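April, late evening

Foam day, finally! Spent the whole afternoon and a good bit of the evening with shape blocks, and I have green crumbs in my sleeves to prove it. 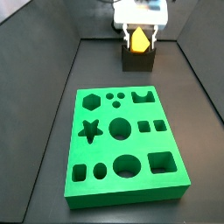 ## The green tray

So the big green foam tray is out on the dark gray surface and I'm still ridiculously fond of it. It's thick, it's bright, it has that slightly rough foam feel, and all the cutouts came out deep enough that a block can sit down in its hole without tipping over. I bought the slab from Plorner after the last lot (thin, floppy, a color I can only call hospital) tore the first time I pushed a star into it. This one cost more and I grumbled for 2 days before ordering. Worth it, I think. Ask me again in a month.

I cut the holes myself, mostly with the little Kidar knife, and it took 90 minutes longer than it should have because I kept stopping to change blades. Foam eats blades! You'd never guess it from something so soft. By the end I was on my fourth and pressing far too hard, and one of the corners went ragged. I trimmed it, made it worse, trimmed it again and then made myself put the knife down and go and eat some toast.

## The yellow one

The yellow block has been my favorite since I opened the bag. It's closer to orange when the light catches the pointed top, all those flat faces, and it looks good against the black of the little bin. I'd planned on keeping the loose blocks in a bowl, but a bowl lets them roll into a heap and then you're digging. The small black bin with straight sides is much nicer – it stays where you put it, back near the wall, and it doesn't slide when something knocks the rim.

I do wish I had two more of them. Venckus used to sell them in packs of four and now it's all lidded boxes, which I don't want, because I'd lose the lids by the weekend. Might try Tadance. Might also just wash out some yogurt pots and stop shopping, there's a thought.

## Other bits

Wiped down the gray walls while I was at it. They show every fingerprint, and I'd been pretending not to notice. Warm water and a drop of dish soap did it, no scrubbing. I like having the walls up on the sides because blocks used to go skittering off the table and under the radiator, and fishing them out with a ruler gets old very fast.

My back is sore from leaning over, my thumb has a dent in it from the knife handle, and I forgot to take the chicken out of the freezer, so dinner was eggs. Fine eggs, though.

Things to get tomorrow if I go out: blades, a finer sanding sponge for the ragged corner, paper towels, milk. Also want to try rounding the edges of the holes just a touch so the blocks go in more easily. I'll practice on the offcuts first this time. There's a whole bag of them by the door and I nearly threw it away this morning.

Going to bed. Still finding green bits in my hair.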